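Print this page | E-mail this page
Filed under: Listing Tools > Agent Guides > Room Data

Zitska Listing Editor - Section 8: Entering Room Dimensions

Use this section to add or correct room sizes on a draft listing. The listing must have a street address and a floor plan name (for instance, Greenwood or Coten) before the Rooms tab opens.

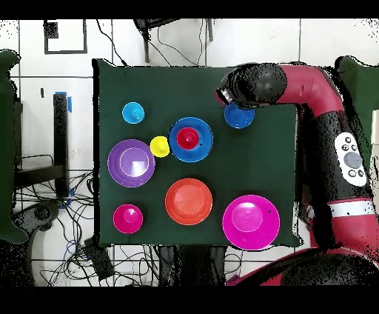
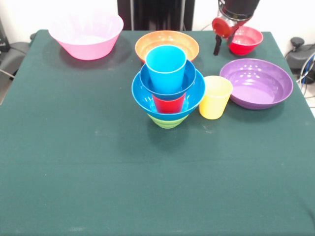
Colorful tableware on a dark green cloth.

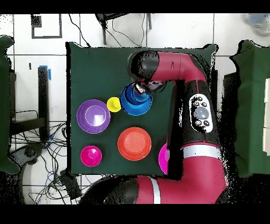
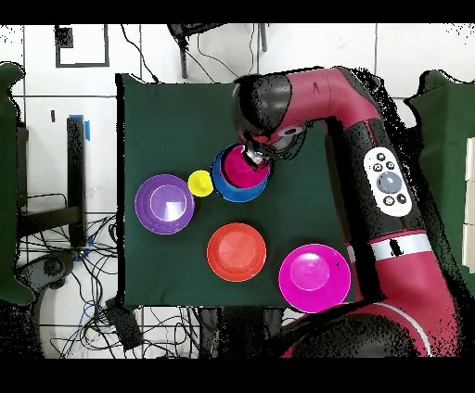 8.1 Adding a room

1. Open the draft and select Rooms.
2. Select Add Room and pick a room type from the list.
3. Enter length and width in feet and inches. Measure wall to wall at floor level - do not include closets or bay windows.
4. Select the floor. A split-level home uses Main for the entry level.
5. Select Save Row. The row turns gray.

Note: Room names are limited to 39 characters. Longer names are cut in the printed flyer but not online.

8.2 Bedrooms and flex rooms

1. Enter each bedroom as its own row.
2. Enter a study without a closet as Flex. It will not be added to the bedroom total.
3. To change a Flex row to Bedroom, check the Closet box first.

Caution: Deleting a row also deletes the remarks attached to it. Copy the remarks before you delete.

8.3 Sending the sheet for review

1. Select Check Totals. Rows with errors are marked in red.
2. Correct each row and check again.
3. Select Submit. The draft locks until it is released by Carol Bloxham or another office reviewer.

Note: Drafts imported from Runo carry metric sizes. Convert them under Tools - Units before step 1.

Revised July 14, 2021 - C. Horrocks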